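**Sponsored walk for the Isumport shelter – anyone else from a small congregation going?**

**ellisavolainen** wrote:

Hello all! I've been reading along here since June and finally have something to ask. Our little church in Cleltska (eight of us on a good morning, bless us) wants to join the pilgrimage walk that raises money for the refugee shelter in Isumport. It's 169 miles, and my knees are already complaining, but I've felt a tug toward this ever since our pastor preached on Ruth and the stranger in the field. Has anyone walked it with a mixed group, some fit and some very much like me?

**psalm_and_pedals** wrote:

Welcome, Elli! I've done it twice, and I'd go again tomorrow if my wife would let me. Mixed groups do fine as long as the slow ones set the pace. We sang a lot, prayed at every stop, and raised $1,409 between us, mostly from neighbors who never set foot in church but liked the idea.

**grayheron** wrote:

I don't want to be the sour one, and I do love you folks, but I wonder about these walks sometimes. All that money on shoes and lunches – couldn't we just write the check and spend the week helping at the shelter?

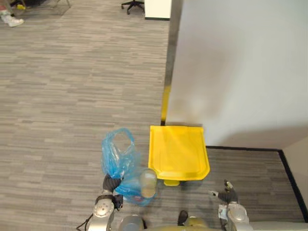 Does every walker have to cover the whole distance? Walkers can join for a single day, and the Borix stretch is the gentlest one for beginners.

**psalm_and_pedals** wrote:

Heron, I hear you, and I used to say the same. But I'd never have written that check on my own, and neither would my neighbors. People ask why you're limping, you tell them, and out comes the wallet.

**grayheron** wrote:

Fair enough about the wallets. I still think a week of washing dishes there would do more good, and I'd say so to any pastor. I'll sponsor Elli for the Borix day, though.

**ellisavolainen** wrote:

Oh, that's so kind, thank you! Maybe we can do some of both, with two of our ladies staying on in the kitchen afterward. I'll bring it up after the service and let you know what they say.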